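**Ticket 469: petition signature import fails (Flitedus)**

Reported by Siyabonga Nkuna, Kastarton legalization campaign. The upload of the medical cannabis petition sheet stops at row 2000. No error shown. Retried twice, same result. 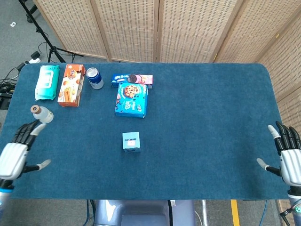
Checked the log. Row 2001 has a line break inside the county field, and the parser reads it as end of file. Removed the break and reran at 22:00. All rows loaded.

Status: open pending parser fix. Assigned: Jean Paterson.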